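Fórum Bancada Aberta > Robótica e automação > Garras e efetuadores
Tópico: Garra manual Verno x Lozano, dedos com pastilha fixa — alguém comparou?

rafa_torno
Mensagens: 440

Pessoal, estou testando duas garras de mão para coleta de demonstrações e queria opinião de quem já usou. A primeira é a Verno, de gatilho, dois dedos, estrutura impressa. A outra é a Lozano, que tem curso maior mas custa bem mais. Por enquanto só montei a bancada com o par de Verno, a Lozano chega na outra semana.

O que me interessa é pegar objeto pequeno, liso e arredondado em cima de tampo claro. Uso pastilha retangular rígida, verde-escura, presa por parafuso. Na articulação vai bucha de latão.

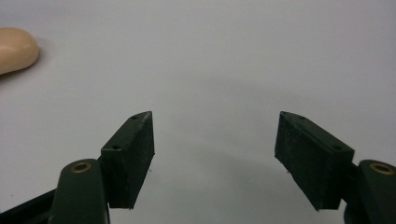

A folga que me preocupa é a lateral. Com o gatilho solto os dedos ficam firmes, mas se eu empurro a ponta de uma pastilha com o polegar ela cede um pouco para o lado. No objeto redondo isso faz diferença, a peça gira entre as pastilhas antes de firmar. Já apertei os parafusos e não mudou nada. Alguém sabe se é da bucha ou do pino?

pinhao14
Mensagens: 1049

É do pino. Tive o mesmo problema na minha. O pino que vem no kit é um pouco mais fino que o furo da bucha. Troquei por pino retificado e sumiu. Não mexe na bucha, se tirar sem prensa você ovaliza o alojamento e aí perde a peça impressa.

marta.cnc

Discordo em parte. O pino ajuda, mas na minha o problema maior era o braço impresso, que torce quando você aperta forte. Reimprimi com mais paredes e melhorou mais do que com o pino. Qual o preenchimento que você usou?

rafa_torno

Não imprimi, veio pronta. Vou perguntar na loja.

pinhao14

marta, torcer ele torce, mas só com carga. Ele está falando de folga com o gatilho solto. São coisas diferentes.

marta.cnc

Pode ser. Mesmo assim, eu não gastaria com pino retificado antes de ver o estado do braço. E já que estamos nisso: pastilha rígida em objeto liso e arredondado vai escorregar com qualquer garra. Cola uma manta de silicone fina e testa de novo antes de culpar o mecanismo.

rafa_torno

Testei com silicone em abril. Segura melhor, só que na hora de soltar a peça gruda numa das pastilhas e cai fora do lugar. Para o que eu faço o soltar importa tanto quanto o pegar. Voltei para a rígida.

Ikechukwu Okonkwo
Moderador

Rafa, como está a bancada? Pergunto pelo seguinte: com duas garras, uma em cada mão, o cabo e o peso do suporte de cima mudam bastante o resultado. Aqui no laboratório da Skimondale comparamos garras por um bom tempo e a conclusão vinha torta porque uma tinha o cabo puxando para o lado.

rafa_torno

Boa pergunta. Uso uma placa lisa clara por cima da mesa de madeira, perfil de alumínio nas laterais e uma câmera vendo tudo de cima. Luva nas duas mãos. O suporte metálico do lado direito é mais largo que o do esquerdo, então as duas garras já não são iguais. Nesse teste a esquerda pega e a direita fica aberta esperando. 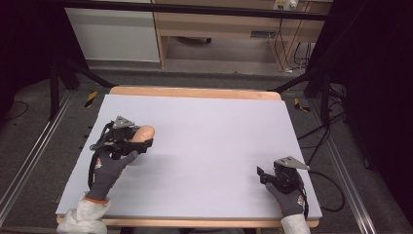

Última modificação: 26 de maio de 2021, por rafa_torno

Editei para acrescentar o que o Ikechukwu perguntou sobre o cabo. Na esquerda ele faz uma volta pela lateral da garra e desce até perto da mão. Não sinto puxar, mas também nunca medi. Vou prender com velcro no antebraço e repetir a série.

Ikechukwu Okonkwo
Moderador

Prende e repete. E troca as garras de mão no meio da série. Se o giro da peça acompanhar a garra, é mecânica. Se acompanhar a mão, é você.

vitor_ploc

Não entendo por que insistir nessas de gatilho. A Ploltorach tem modelo motorizado de bancada, com controlador próprio e leitura de abertura. Você tira a mão da conta e a comparação fica limpa.

pinhao14

Porque ele quer demonstração feita por gente. Motorizada serve para outra coisa.

vitor_ploc

Para demonstração, ok. Para comparar pastilha e folga, continuo achando que a mão atrapalha. Cada um aperta de um jeito.

marta.cnc

Nisso eu concordo com o vitor. Dá para fixar a garra num suporte e acionar o gatilho com um peso conhecido. Fica feio mas funciona.

rafa_torno

Não tinha pensado no peso. Faço isso para medir a folga e deixo a série na mão para comparar com a Lozano depois.

Outra dúvida, essa sobre a câmera da própria garra. Com os dedos abertos, a sombra entre as pastilhas aparece, suave e difusa, no tampo claro. Isso atrapalha alguém que usa a imagem para estimar abertura? A luz aqui é difusa e mesmo assim a sombra fica. O objeto bege está no canto esquerdo, longe dos dedos, e ali a sombra é bem mais fraca.

pinhao14

Para abertura eu não usaria a sombra nem a borda da pastilha. Pastilha escura com poeira engana o detector. Usa as buchas de latão, elas contrastam bem com o verde e se movem junto com o braço.

marta.cnc

A bucha da direita fica perto da borda da imagem, olha o enquadramento antes. Se a câmera mexer um pouco você perde a referência. Eu colaria um marcador em cada dedo.

rafa_torno

Marcador eu já tive, descolava com o uso. Vou tentar pelas buchas primeiro. Segue mais uma da câmera da garra, com os dedos abertos, para quem quiser testar detector.
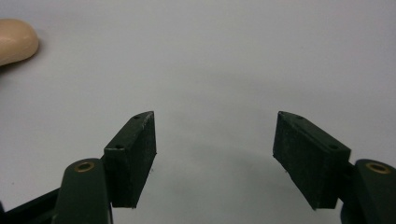
Resumo do que vou testar (rafa_torno)

1. Cabo preso com velcro no antebraço, mesma série de pegas.
2. Troca das garras entre as mãos, dez pegas de cada lado.
3. Garra fixa em suporte, gatilho com peso, medir folga lateral na ponta da pastilha.
4. Pino retificado, só numa das garras, e repetir o item 3.
5. Lozano com as mesmas pastilhas, se a furação bater.

pinhao14

No item 5 não bate. A distância entre os furos é outra na Lozano, vai precisar de adaptador. Te mando o desenho por mensagem privada.

marta.cnc

Mantenho minha aposta no braço. No item 4 troca o braço também, mas depois do pino, senão não dá para separar um do outro.

rafa_torno

Certo. O pino custa em torno de 10 reais, vou pedir hoje. Posto os números quando a Lozano chegar.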